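Lorraine Kingi
Friday, April 15, 2022

Moved the evening bus notes over here as the Sturnport page is closing. Short version of where we are with the 2 to Perkby.

The last bus now leaves Sturnport at ten to seven. Until December it was twenty past nine. If you work a late at the hospital you get a taxi or you walk the bypass, and there is no pavement after the garden centre.

Illia Yatsenko put in the request for passenger numbers. The reply says 700 people a month used the two evening runs before they were cut. The operator wanted 1,000.

The 700 leaves out anyone on a pass when the reader was broken. Mine was broken most of November. I just got waved on.

Mei-kuen Chang has asked for the fare data separately. No answer yet.

Kelly Prado's lad has given up his college course on Tuesdays. It finishes at eight. She has written to the council and had the standard letter back.

Please don't shout at the drivers. They didn't pick the timetable and they lost hours over it.

If you're writing in, say which stop you use, what time you need to travel and what you do now instead. Two paragraphs is plenty. Copying out somebody else's letter doesn't help much, they get counted as one.

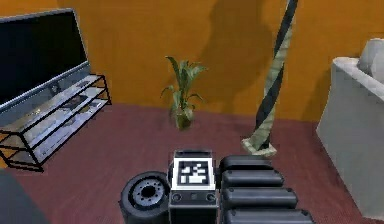

2 min read

Evenings in, then. I've watched more telly since December than in the two years before it.

Next meeting is upstairs at the library, half past five so people can get the last bus home. Wellington Honorato is bringing the old timetables. If anyone has the summer one with the Queiroz Road stop still on it, we need that too.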